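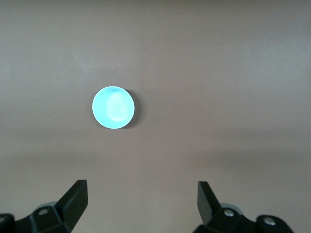

Kutbridge, March

I had been promised a cup of tea and a quick look at the robot bench, and I came away three hours later with a notebook full of scribbles and a train to catch, which says a good deal about the people at Brikesitz. Notburga Lüthi met me at the door just before ten and took me straight upstairs (the lift was full of crates), chatting all the way about the old building in Pirinville and how much she doesn't miss its heating.

The bench they call Mösli has one arm, one gripper and a plain brown top, and its morning begins with a little bowl. It's pale turquoise, rather pretty, and goes down empty with the black fingers wide open and still some way short of it. Andri Rüegg, who looks after the cell, likes to have the wrist camera's view up on his monitor before anything moves. He checks that both fingers show at the bottom, one on each side, and that the rim comes out crisp. Then he looks at the shine inside the bowl, as a lamp that has been knocked will shift it, and the cleaners do love to knock that lamp!

After that come 18 slow picks. If the bowl is nudged sideways before the fingers close, Andri stops and goes over the screws on the finger mounts with a short hex key, left side first. He marks each visit in a green exercise book, and I was allowed to leaf through it. The fingers are taken off and wiped every 200 hours, and the wrist cable is changed at 400 whether it looks tired or not. Hadi Abu Hammour argued for that second rule after a cable gave up at hour 46, on an afternoon with visitors in, and he told me the story twice with great enjoyment.

I asked to try the hex key myself and was firmly told to stop turning much sooner than I'd have liked. Mathias Egger then brought up plum cake, and we ate it well away from the bench. They are having people in again before the summer, and Notburga keeps the list, so do write to her if you fancy going.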